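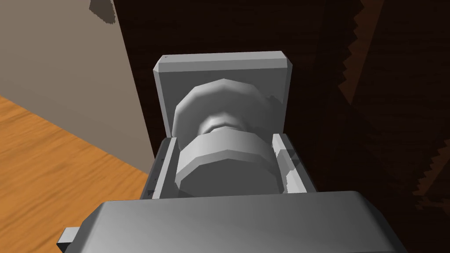 Chapter 8
Fits, Clearances, and the Limits of Size

8.1 Introduction

No part is made to its exact size. A shaft drawn at 100 millimeters will leave the shop slightly over or slightly under, and the next shaft from the same machine will differ from it. The designer's task is to state how much difference can be accepted before the part no longer does its work. The permitted difference is called the tolerance. The largest and smallest sizes it allows are called the limits of size.

Chapter 7 treated the tolerance of a single part. The present chapter treats parts in pairs. When one part enters another, the relation between their sizes before assembly is called the fit. The part that enters is referred to as the shaft and the part that receives it as the hole, even when neither is round. A key in a keyway and a slide in a channel are handled by the same rules.

8.2 Three classes of fit

In a clearance fit, the largest shaft allowed is smaller than the smallest hole allowed. Every pair drawn from stock will go together with space left over. Bearings, hinges, and sliding guides use this class.

In an interference fit, the smallest shaft allowed is larger than the largest hole allowed. The parts must be pressed together, or the outer part must be heated so that it grows enough to admit the inner one. The joint then holds by the pressure between the two surfaces.

A transition fit lies between these. Some pairs will have a small clearance and others a small interference, depending on which shaft meets which hole. Transition fits are used where a part must be located closely but may later have to be removed. They are harder to inspect than the other two classes, and the student should not choose one only because the case seems doubtful.

8.3 Hole basis and shaft basis

A fit can be set by holding the hole constant and changing the shaft, or by the reverse. The first method, known as the hole basis, is the more common. Holes are often finished with reamers of fixed size, and each new hole size calls for another tool. A shaft can be turned or ground to any diameter with the same equipment.

The shaft basis is preferred where one bar of constant diameter carries several parts with different fits. Ismail Badawi's study of the Stirnell loom works, taken up in Section 8.6, covers a line shaft of this kind. The works had stocked 3814 separate bushings before its drawings were revised to a single basis.

8.4 The effect of temperature

Limits of size are stated at a reference temperature of 20 degrees Celsius. If both parts are of the same metal and warm together evenly, the fit changes very little. If they differ, the change may be large enough to move a fit from one class to another. A bronze bushing in a steel housing tightens against the housing as both grow warm, and its bore may close on the shaft.

Latifa Mahrous gives a worked case in the Vonstead pump, in which a housing with a bore of 400 millimeters was measured in an unheated store in October and assembled in a warm shop. Her figures are used in Problem 8.

Last updated: June 7, 2020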